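Visit report: Wikström footwear plant, Drevbridge

Filed 27/07/2021

The visit was arranged through Loubna Chraibi, who manages compounding at the Drevbridge site, and covered the mixing floor, the press hall and the test room. My interest was narrow. We buy molded soles in a nitrile blend, and two deliveries in the spring came in harder than the sheet said. I wanted to see how the plant controls hardness between the mixer and the finished part, and where a batch could drift without being caught.

Raw rubber arrives in bales and is cut by guillotine before weighing. Fillers and oil are dosed automatically; the curing agents are weighed by hand into low-melt bags and added on the open mill at the end. The bags are prepared one shift ahead and stored in a closed cabinet with a humidity gauge on the door. The gauge is read and logged at the start of each shift only. I asked for a second reading mid-shift during the summer months, and Ms. Chraibi noted it.

Mixed compound comes off the mill as a continuous sheet, passes through an anti-tack dip, and is hung to cool. Each batch gets a card with compound code, batch number and mill operator. Cards are clipped to the pallet, not to the sheet, so a part pallet returned to store depends on somebody moving the card with it. One part pallet in the cooling area had no card. It was traced from the mixer log, but it took 20 minutes.
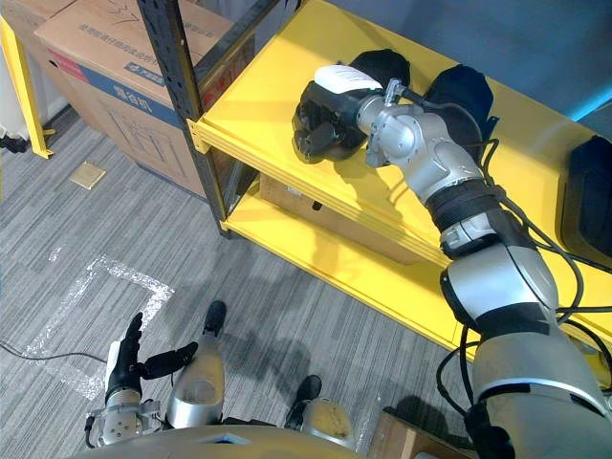
Storage between operations is the weaker half of the process. Sheet that has been standing for more than three days should go back across the mill before pressing, and the plant follows this on paper, but the date on the card is the mixing date and a rewarmed sheet keeps its old card. Shelving on the route is bright yellow metal, easy to see from a distance and easy to wipe down, and I would like the same thought given to the labels. A color code by week would do it. The Hurell plant has used one for years with no software behind it.

The press hall was running at normal load. Presses are electrically heated, two daylights each, with platen temperature shown on a panel at the side. The panel value is taken from a probe inside the platen. Mold surface temperature is checked with a contact pyrometer after every mold change and then once per shift. I asked for the records for press 2, which made both of the hard deliveries. The surface readings were in tolerance on every line, but the same reading had been entered for 11 shifts in a row, to the degree. Ms. Chraibi agreed this was unlikely and has asked for the pyrometer to be sent for calibration.

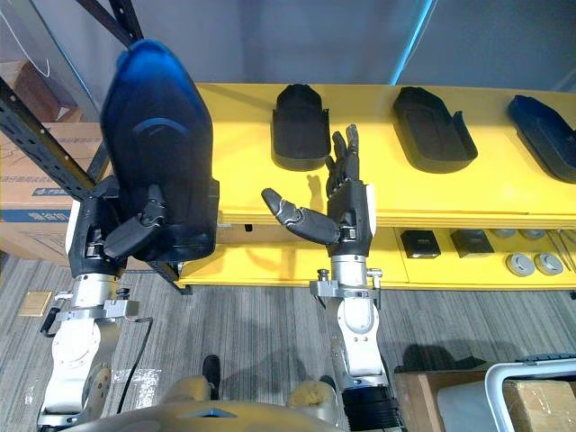

A shoe-shaped mold, blue and black, at the end of the yellow table.

Cure time is set by compound code. The operator selects the code and the press opens by itself. There is no lockout if the code and the card disagree. Overcure from a wrong code would raise hardness by a few points on this blend, enough to account for what we received. I can't show that it happened.

In the test room, Mawar Rondonuwu went through the routine checks. Every batch gets a rheometer curve and a pressed button for Shore A. Finished parts are sampled at one pair per 600, with hardness taken at the heel and the ball. Readings are taken after one second on the buttons and after three on the parts. The two sets of figures are therefore not comparable, and the certificate we receive quotes the button. 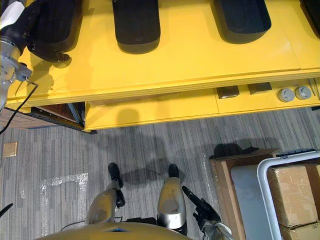 Abrasion is done on a rotating drum to the usual method, with a control sheet run before and after each set. The drum paper was within its permitted number of runs. Flex testing has been moved to Mokthorpe, and results come back in eight to ten working days. For our parts this means that goods normally ship before the flex result is known. We were not told of the change when it was made.

Retained samples are kept for two years in black bags, out of the light. I asked for lot 492, the first of the hard deliveries, and it was found at once. Three readings at the heel on the plant's own durometer were all above the upper limit on our drawing.

Actions agreed:

Certificates to quote hardness on the finished part, three-second reading. Wikström, from next delivery.
Pyrometer to calibration, with a spare in use meanwhile. Wikström.
Rewarm date to be added to batch cards. Wikström, by October.
Flex results to be sent to us direct from Mokthorpe. Rondonuwu.
Durometers at both sites to be checked against one set of reference blocks. We supply the blocks.

Still open: code lockout on the presses. The plant wants a price from the controls supplier first.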